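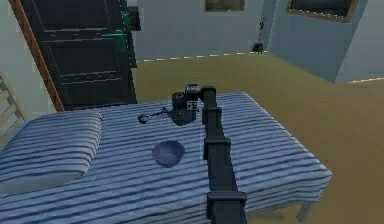 What does a council open day let you see that an ordinary meeting doesn't?

Mostly the bits in between. At a normal meeting you get the public gallery, a printed agenda and the back of several heads, but at an open day you can wander behind the chamber, sit in on a mock debate, pester officers at their desks and find out how a motion gets from somebody's kitchen table to a vote.

I went to the one at Clindley Town Hall in June, after years of meaning to. I've written about this council for long enough that people assume I know the building inside out, and I really don't. I know the gallery, the side entrance and the vending machine. So when the notice said doors at 10, with tours, a planning surgery and a chance to "meet your ward members", I put my walking shoes on and got the bus in from Platside.

First grumble, and I'll get it out of the way. The ramp is round the back by the bins, and the sign for it was behind the banner advertising the open day. A woman in front of me with a wheelchair had gone all the way up to the steps before a steward came down and walked her round. He was lovely about it and so was she, but this is the same council that passed its access pledge last autumn with a lot of speeches, and I'd have thought somebody might have tried the route beforehand.

Inside it was much better. The tour was led by Costel Marinescu from democratic services, who talks very fast and clearly loves the place. He took us through the committee rooms, the robing room (smaller than my bathroom) and then down a back stair to the strongroom where they keep the old minute books. He let us look at one with a row in it over street lamps, and the language was a good deal ruder than anything you'd hear now! I could have stayed there all morning.

Then the chamber itself. We were allowed to sit in the members' seats, and I can report that they are horribly uncomfortable, which may explain the tempers in the last hour of a budget meeting. The hearing loop was working, I was glad to see, though only in the front two rows. I asked about the rest and was told it's in next year's capital programme. I was told that last year too, so I wrote it down. 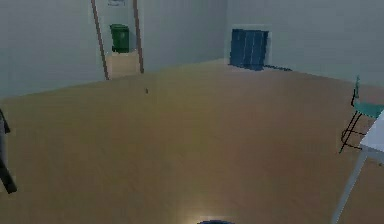
The mock debate was the part I'd been looking forward to. The motion was whether to make the Tratgate bus gate permanent, and they'd asked members of the public to speak on either side for three minutes each, with a real councillor in the chair. I know, a bus gate. But people in Tratgate feel very strongly about it, and the room filled up until there were folk standing along the back. A lad of perhaps sixteen spoke for keeping it and was better than most of the people we elect. A man who runs a tile shop spoke against and said he'd had deliveries turned back, and he was good too. Somebody read out from the consultation report that 913 people had replied and 700 of them had left comments, and you could feel everyone wondering whether theirs had been read.

I asked the officer on the transport stall exactly that afterwards. She said every one is read and sorted by theme, and she showed me the list of themes on her laptop, which I thought was fair play. What she couldn't tell me was when the decision comes back to members. It was supposed to be spring. She said "after the summer" and then looked at her colleague, and he said "hopefully".

I had my lunch in the members' tea room, which is a treat if you've only ever had the vending machine. Cheese and pickle sandwich, proper mug of tea, and a table by the window with two retired teachers who'd come to complain about grass cutting. We had a very good half hour. One of them reckoned she'd emailed her councillor 100 times. He was sitting at the next table, so she went and told him in person, and to his credit he moved his plate over and listened.

The planning surgery I can't recommend so warmly. There was one officer for a queue that went out of the door, and most people wanted to talk about the Phuthong site, the old restaurant on the corner that's been boarded up since the fire. All he could say was that an application was in and couldn't be discussed. Fine, I understand the rules, but put a notice up saying so and save people the wait. I gave up and went to look at the mayor's chain instead – heavier than it looks, and they do let you hold it.

Turnout seemed good to me, especially in the afternoon when the families came. I'd have liked to see more of the cabinet. The leader did a short welcome in the morning and was gone by the time the mock debate started, and the opposition had a table but not always anybody behind it. The backbenchers did most of the work, as usual.

I'm going back for the real Tratgate debate whenever it turns up on an agenda. If you want to speak at it you have to register with democratic services by noon on the working day before, and they'll ask for your name and a line on what you want to say. Bring a cushion if you're in the gallery, and if you need the ramp, it's left past the bins and through the green door.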